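Séance 8, circulations horizontales. À lire avant le TD de vendredi. Apporter le plan du niveau courant de la résidence Werkell, imprimé, et une règle à échelles.

## Rappel de vocabulaire

- **Circulation** : toute surface qui sert à passer d'un local à un autre. Le mot couvre les couloirs, les paliers, les halls et les coursives.
- **Dégagement** : dans un logement, petite circulation qui dessert les chambres et les pièces d'eau. Dans un texte de sécurité incendie, le mot a un sens plus large et englobe les portes, les escaliers et les rampes.
- **Desserte** : relation entre une circulation et les locaux qu'elle permet d'atteindre. Un couloir peut desservir d'un seul côté (simple desserte) ou des deux (double desserte).
- **Cul-de-sac** : portion de circulation d'où l'on ne peut partir que dans une seule direction.

Dans les copies de janvier, « palier » et « dégagement » ont été souvent confondus. Le palier est lié à l'escalier ou à l'ascenseur.

## Largeur nominale et largeur utile

La largeur nominale se mesure entre les parois finies, revêtement compris. La largeur utile se mesure au droit des obstacles : radiateur, main courante, poteau engagé, extincteur, tablette. Sur un plan d'esquisse on ne lit en général que la première, et c'est la seconde qui compte pour l'usage.

Le relevé du couloir ouest de Bronemer, distribué à la séance précédente, en donne un cas. Une gaine technique ajoutée après coup réduit le passage à 736 mm sur une courte longueur. Le reste du couloir est confortable, mais un fauteuil large ou un lit ne franchit pas l'étranglement. On retient donc cette valeur pour qualifier tout le tronçon.

Pour les projets du semestre, on vérifiera trois situations :

1. une personne seule, en ligne droite ;
2. le croisement de deux personnes, dont une en fauteuil ;
3. la rotation devant une porte, en tenant compte du sens d'ouverture du vantail.

La troisième est celle qui fait le plus souvent échouer un plan. Dessiner systématiquement le débattement des portes, y compris celles des placards et des gaines.

## Longueur et perception

Un couloir paraît long quand il est étroit, uniforme et éclairé de manière égale. À longueur identique, on modifie la perception par :

- une variation de hauteur sous plafond (attention aux réseaux, qui passent presque toujours là) ;
- un retrait devant les portes palières ;
- une prise de jour en extrémité ou en cours de parcours ;
- un changement de matériau au sol ou en soubassement.

La prise de jour en extrémité demande une précaution. Placée face au parcours, elle produit un contre-jour : les visages et les numéros de porte se lisent mal. Une baie latérale, un peu avant le bout, donne un meilleur résultat avec moins de vitrage.

Dans la variante Bunora, le couloir a été coupé en deux tronçons décalés par un élargissement. On perd une petite surface louable et on gagne un lieu où s'arrêter sans gêner le passage. Cette variante sera comparée au plan Werkell pendant le TD.

## Représentation

Le plan et la coupe longitudinale sont obligatoires au rendu. La vue intérieure est facultative. Si vous en produisez une :

- préciser s'il s'agit d'une photographie, d'un dessin ou d'une image de synthèse ;
- reporter sur le plan le point de vue et la direction du regard ;
- éviter les focales très courtes, qui allongent le couloir et écartent les murs ;
- ne pas coter sur la vue.

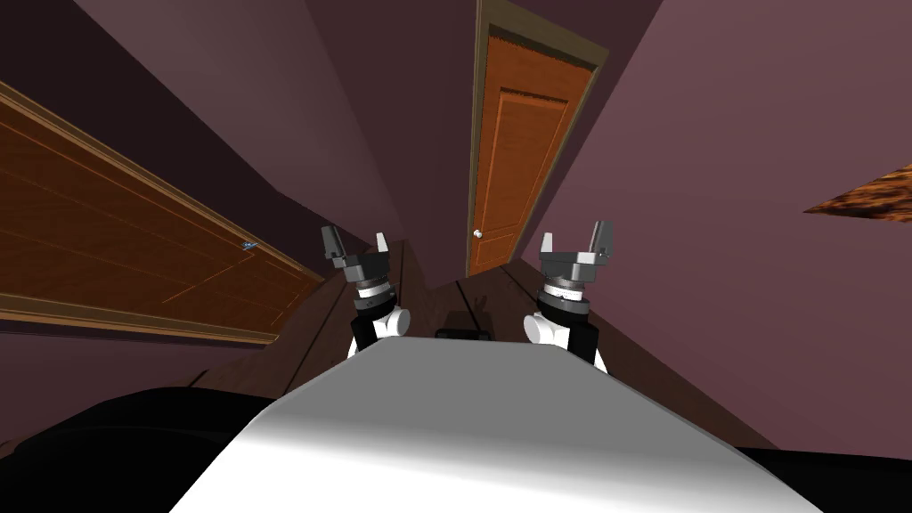
*Fig. 2. Vue intérieure en image de synthèse, le couloir devant.*

Une image de synthèse ne remplace pas un calcul d'éclairement. Les réglages d'exposition du moteur de rendu suffisent à rendre lumineux un passage qui ne le serait pas. Si l'éclairage fait partie de votre argument, joindre la note de calcul avec les niveaux au sol et les coefficients de réflexion retenus pour les parois.

## Surfaces

Le ratio de circulation se calcule en divisant la surface des circulations horizontales par la surface de plancher du niveau. Les escaliers et les gaines d'ascenseur se comptent à part. Indiquer la convention choisie, et la garder d'un niveau à l'autre.

Pour l'exercice Yang, prendre une surface de plancher totale de 2 000 m², répartie sur deux niveaux identiques. Les halls d'entrée sont à compter comme circulations, les sas également. Les locaux vélos et poussettes ne le sont pas.

## Travail demandé

- Relever la largeur nominale et la largeur utile de chaque tronçon du plan Werkell.
- Repérer les culs-de-sac et les hachurer.
- Calculer le ratio de circulation du niveau courant.
- Proposer une modification au trait, sans déplacer la structure ni les gaines.

Rendu sur une feuille A3, recto seul. Légende lisible, échelle graphique, nord.

Prochaine séance : circulations verticales. Revoir la règle de calcul des marches.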